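# Wadholm Disposable Tableware: Storage and Disposal FAQ
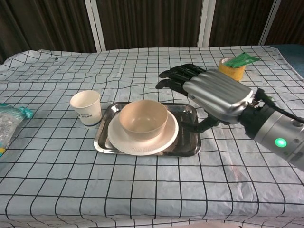

*Paper plate and a bowl on a steel tray, paper cup at left.*

Applies to all items supplied under the Wadholm catering range. Last revised in March. Product codes are printed on the outer carton.

## Materials

**What is the difference between the lined and unlined plates?**

Unlined plates are pressed from bleached paperboard with no coating. They are meant for dry food: bread, cake, sandwiches, whole fruit. Lined plates carry a thin water-based barrier on the eating side and will hold sauces for the length of a normal meal. The two look alike from above. Check the carton code, which ends in U for unlined and L for lined.

**Are the bowls microwave safe?**

Molded fiber bowls may be reheated for up to 60 seconds at medium power. Paper cups and lined plates should not be microwaved. The side seam on a cup is glued and can open when heated dry.

**Can any of these items go in a conventional oven?**

No. This includes warming ovens and heated drawers.

**Do the cups have a plastic lining?**

Hot cups do. Cold cups sold under the Vultance line use the same water-based barrier as the L plates and are not rated for hot drinks.

## Storage

**How should cartons be stored?**

Off the floor, in a dry room, away from outside walls. Keep the inner sleeves closed until needed. Paperboard takes up moisture from the air, and plates from an open sleeve will warp at the rim well before they show any other sign of damage.

**How high can cartons be stacked?**

7 cartons for plates and bowls. Cups are lighter but crush more easily - see the mark on the carton side.

**Is there a shelf life?**

Fiber and unlined items have no fixed limit if kept dry. Lined items should be used within 27 months of the date on the carton. After that the barrier may become brittle along the fluted edge and let liquid through.

**Can tableware be stored next to cleaning products?**

Not in the same cabinet. Uncoated paper picks up odors and will pass them to food.

## Serving

**Should plates be doubled for heavy food?**

A single lined plate is enough for most meals when it is carried on a tray. If trays are not in use, move up to the next plate weight. Two light plates cost more than one heavy plate and tend to slide against each other.

**Can a bowl be served on a plate?**

Yes. Any bowl in the range will sit flat on a 9-inch or larger plate.

## Disposal

**Which items are compostable?**

Unlined plates and fiber bowls, in commercial facilities only. Home heaps rarely reach the temperature needed. Lined plates are accepted at some sites, so ask the operator first.

**Can used paper plates be recycled?**

Generally no. Grease and food residue make the fiber unusable at the mill. Clean, unused plates may go in with mixed paper. Hot cups need a separate cup collection where one exists.

**Does the Plundcombe depot take returns?**

Unopened cartons only, with the delivery note. The depot does not accept used tableware. Returns are processed on Thursday, and credit appears on the next statement.

## Ordering

**What is the minimum order?**

One carton per item code. Mixed cartons are not available. Pallet pricing on the 9-inch unlined plate starts at 1,226 sleeves.

**Are printed cups available?**

Yes, through Dumitrescu, who handle all custom print for the range. Artwork must be supplied as vector files with no more than two colors. Proofs are sent by email and have to be approved in writing before printing begins.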